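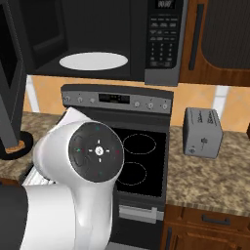

Was macht die Werkstatt Sondport eigentlich?

Wir sind eine Gemeinschaftswerkstatt, in der Leute in ihrer Freizeit Roboter für den Haushalt bauen, vom ersten Stück Aluminiumprofil bis zu dem Tag, an dem der Arm zum ersten Mal allein nach einem Türgriff fasst.

Über uns

Angefangen hat es in einer Garage, und wer die Garage noch gekannt hat, wird bestätigen, dass sie für zwei Werkbänke zu klein und für drei neugierige Nachbarn viel zu kalt war. Gumaro Xolalpa hatte damals einen gebrauchten Schrittmotor, ein Netzteil und die feste Absicht, sich einen Helfer für die Küche zu bauen. Der Helfer konnte am Ende einen Löffel umrühren, wenn man die Tasse festhielt. Wir haben uns trotzdem sehr gefreut!

Heute haben wir 30 Mitglieder und eine richtige Halle mit Heizung, Drehbank, zwei 3D-Druckern und einem Lötplatz, um den freitags immer noch ein bisschen gestritten wird. Manche von uns kommen aus der Elektronik, andere haben Tischlerei gelernt oder unterrichten, und einige haben vorher nie einen Lötkolben in der Hand gehabt. Gerade die stellen oft die Fragen, bei denen wir anderen erst einmal still werden und dann doch noch einmal ins Datenblatt schauen.

Woran wir bauen

Unser größtes gemeinsames Vorhaben heißt Wernside. Es geht um einen Arm, der in einer ganz gewöhnlichen Küche zurechtkommen soll, also zwischen Herd, Schränken und all den Geräten, die eben so auf einer Arbeitsplatte stehen. Bevor wir etwas in echt ausprobieren, läuft es bei uns am Rechner, in einer nachgebauten Küche. Dort steht der weiße Arm vor einem schwarzen Herd, darüber die Mikrowelle mit offener Tür und dem Drehteller darin, rechts daneben ein Toaster auf der Granitplatte. An solchen Dingen kann man wunderbar lange herumrechnen: Wie weit schwenkt eine Tür aus, wo bleibt Platz für das Handgelenk, und von welcher Seite nähert man sich einem Griff, der quer über die Ofentür läuft?

Unser Bahnplaner trägt den Namen Duangkaew und besteht inzwischen aus 961 Zeilen, von denen wir ein paar gern wieder los wären. Er liegt auf dem Werkstattserver, jedes Mitglied darf hineinschauen und daran weiterschreiben, und in der Datei mit den Anmerkungen stehen neben nützlichen Hinweisen auch zwei Kuchenrezepte.

Das zweite Projekt, Rulton, ist kleiner und passt auf einen Küchentisch. Es ist ein Greifer zum Selberbauen mit gedruckten Fingern und einem einzigen Servo, gedacht für Leute, die zu Hause anfangen möchten und noch nicht wissen, ob ihnen die Sache liegt. Den Bausatz stellen wir in der Werkstatt selbst zusammen. Wer ihn aufbaut, braucht einen kleinen Kreuzschlitzschraubendreher, etwas Geduld beim Kabelverlegen und am besten jemanden, der den Tee nachschenkt.

Wie es bei uns zugeht

Offen ist freitags ab 17 Uhr, und meistens brennt bis spät noch Licht. Wer zum ersten Mal kommt, bekommt eine Führung durch die Halle, eine Einweisung an den Maschinen und danach einen Platz am großen Tisch. An die Drehbank darf man nach der Einweisung, an die Drucker sofort. Unsere Anfängergruppe beginnt jedes Jahr im März und trifft sich an 8 Abenden, und wir halten sie klein, damit für jeden Aufbau genug Zeit bleibt. Kinder sind in Begleitung herzlich willkommen.

Wir nehmen auch Projekte von zu Hause mit auf den Tisch. Im vergangenen Winter war das zum Beispiel ein Rollladenantrieb, der nachts um drei von selbst hochfuhr (ein vertauschtes Kabel am Endschalter), und ein Saugroboter, dem jemand ein neues Rad gedreht hat. Bringen Sie bitte das passende Netzteil mit, wir haben zwar eine ganze Kiste voll, aber das richtige ist erfahrungsgemäß nie dabei.

Besuch und Kontakt

Sie finden uns in der Halle 7, der Eingang liegt auf der Hofseite neben dem Fahrradständer. Eine Anmeldung ist für den offenen Abend nicht nötig. Für die Anfängergruppe schreiben Sie uns bitte vorher über das Kontaktformular, Gumaro antwortet in der Regel selbst und meist ausführlicher, als man gefragt hat.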